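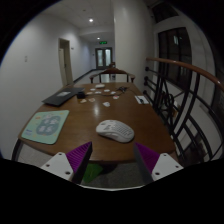

The Hukbridge Gauge

4th June
By Nyokabi Athumani

12 shares | 8 comments

The level at Hukbridge was read twice a day, at seven and at seven. The gauge was an enamelled board bolted to the second pier, graduated in centimetres, with the figures painted black. Rafferty Begay had read it for eleven years. He stood at the same place on the towpath each time, waited for the surface to settle between gusts, and wrote the lower of any two values he was unsure between. This was the rule in the handbook and he had never seen a reason to depart from it.

In December the office at Medrano wrote to say that the readings would be taken over by a pressure sensor. The sensor would be fixed inside a steel tube on the downstream side of the pier and would report every fifteen minutes. Manual readings were to continue until the two records agreed to within one centimetre for a full month, after which they would stop.

The sensor was fitted on a cold morning by two men from Sekeck. They drilled four holes, set the tube, lowered the unit on its cable and asked him what the board said.

"Sixty-nine," he said.

They typed it in. One of them asked if it was always that low. He said it was low for the time of year. They left him a sheet with a telephone number on it and drove back over the bridge.

For the first week the records agreed. On the ninth day the sensor was one centimetre above the board, on the twelfth it was two above, and by the end of the month it was four. He checked his own figures against the notebook and the notebook against the copy he had sent in. He cleaned the board with a brush on a pole. The difference stayed at four.

He telephoned the number on the sheet. A woman told him that sensors of this type could drift, and that the usual cause was silt at the foot of the tube. The men came back, drew up the unit, found no silt, lowered it again and reset it to the board. It agreed for eight days and then began to rise as before.

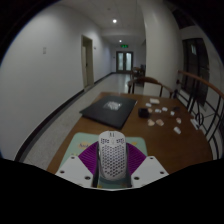

The second possibility was that the board was moving. He considered this for some time before he wrote it down. A board bolted to a pier moves only if the bolts give or the pier does. He borrowed a level and staff from the lock-keeper at Temex and ran a line from the benchmark on the chapel step to the top of the board. It took him most of an afternoon, with the staff wedged in place by a sack of sand as he had no one to hold it. The line closed to three millimetres. The board was where it had been when it was surveyed.

He ran the line again the next day, in the other direction, and got the same answer.

That left the river. If the board was right and the sensor was right, the water was standing four centimetres higher on the downstream side of the pier than on the upstream side. Water does not do this over any length of time. He wrote to Medrano and set out the figures in a table, with a column for the difference and a column for the weather. He did not offer an explanation. The handbook had a page for explanations and it was headed "Office use".

The reply came after three weeks. It thanked him for his letter. It said that the difference had been noted and that a correction of minus four centimetres would be applied to the sensor record from the date of the second visit. With the correction applied, the two records agreed to within one centimetre for a full month. Manual readings were therefore no longer required, and he should return the notebook, the brush and the key to the towpath gate.

He packed the brush and the key. The notebook had 700 pages and he was on the last but two, so he kept it back until the pages were filled, which seemed to him a fair reading of the instruction.

On the last morning he went down at seven. There was no wind. He took the reading from the board, sixty-six, and then walked over the bridge and down the far bank, where he had never had cause to stand. He had painted a mark on the steel tube himself, with the level, the evening before. He bent down and read the water against it.

Seventy.

He stayed until the light was good and read both again. Upstream of the pier the surface was flat. Downstream it was flat as well, and four centimetres higher, and between the two, along the side of the stone, the river went up a slope no longer than his arm - quite slowly, carrying a leaf.

He entered both figures, the time, and the state of the wind. There was a space for remarks. He wrote "leaf" in it, closed the book, and posted it to Medrano that afternoon by ordinary second-class post.

We use cookies to improve your visit. Accept | Manage settings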